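# Can Animals Feel an Earthquake Coming?

You may have heard this one: dogs bark, snakes leave their holes, and then the ground shakes. People have told stories like it for a very long time. Should you believe them?

Be careful. Dogs bark every day. If there's no earthquake, we forget the barking. If there is one, we say, "The dog knew!"

Fulgencio Casado, who teaches science in Clurness, asked 12 families to write down every odd thing their pets did in February. They filled 80 pages. The ground never shook once.

Some animals may notice the first small, fast waves that arrive seconds before the big ones. That's good hearing or good feet - it isn't telling the future.

So what would count as proof? Somebody would have to write down the warning first, then wait, and be right again and again. So far, no one has done that with a pet. 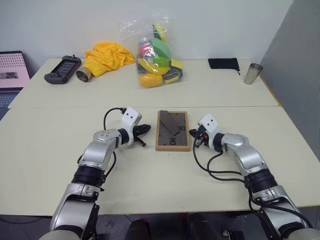

*Two robot arms at a tabletop, with a small framed board between their grippers.*

Next time you hear an amazing animal story, ask when it was written down - before the quake, or after?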